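Hilatance Two-Arm Teaching Set
Sasgate Equipment / Teleoperation / Table-top sets

The Hilatance is a set for teaching a robot by remote control. The operator holds two small leader arms, and two follower arms at the work table repeat the same movement. Everything is recorded together: joint positions, gripper opening and the view from the head camera. It is made for laboratories and small workshops which want to collect their own demonstrations and do not wish to write motion programs.

What is in the delivery
Two leader arms with finger triggers
Two follower arms with two-finger grippers
Head camera with mounting post
Control box, power supplies and cables
Recording software by Tyagi, license for one workstation

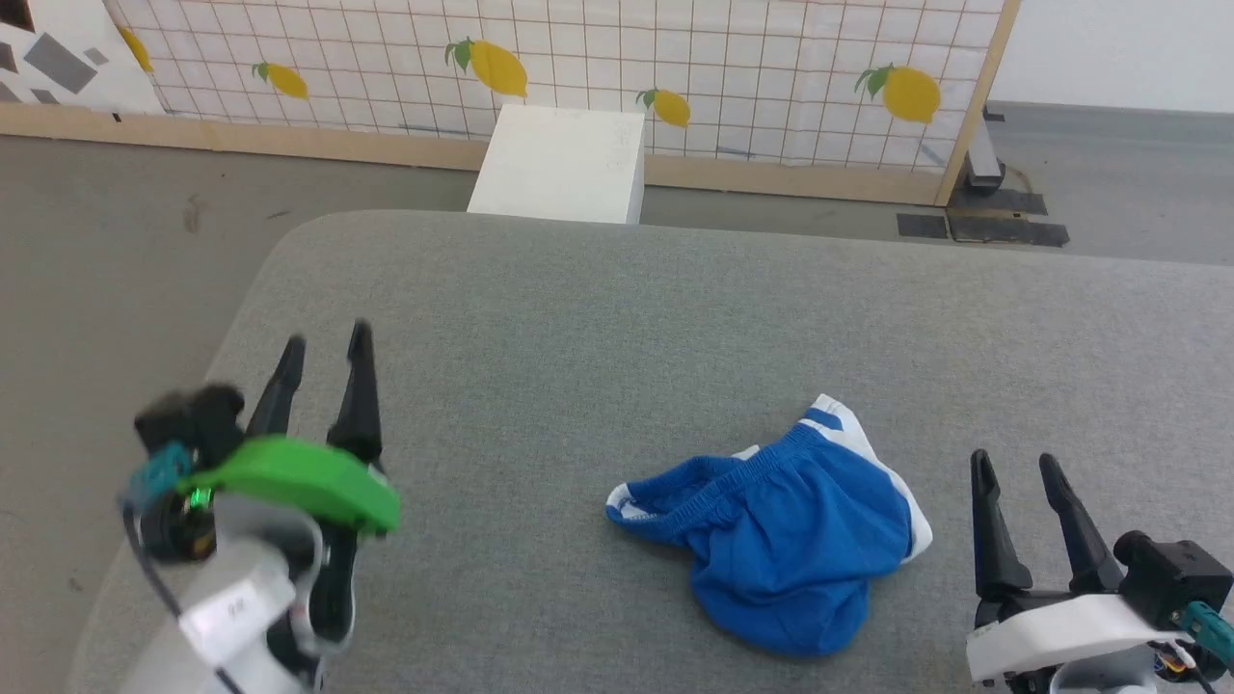

Cloth is the task our customers ask for most often, and it is also a difficult one for the person who teaches. A shirt or a towel never lies the same way two times. We recommend to begin each recording with both grippers open and the garment dropped on the table without arranging it, like the blue shorts with their waistband up to the left. A padded gray surface is kind to the fingertips when the operator goes down too far, and a strong color of cloth stands out well against it. The black fingers are tapered, so they can go under a fold.

Technical data
Payload per arm: 400 g
Recording memory in the control box: 16 hours
Warm-up before calibration: 10 minutes
Supply: 110 to 240 V

Please calibrate leader and follower arms as pairs. If one arm is exchanged, the pair must be calibrated again, and old recordings should be kept in a separate folder.

Training
A one-day course is held in Stokden by Merja Heiskanen, for groups of up to eight persons. The next dates are in November. For a course at your own site, please write to Hemant Srivastava.

Spare parts
Finger pairs, trigger springs and wrist cables are kept in stock. Gripper motors are made to order. Please give the serial number of the arm with each request.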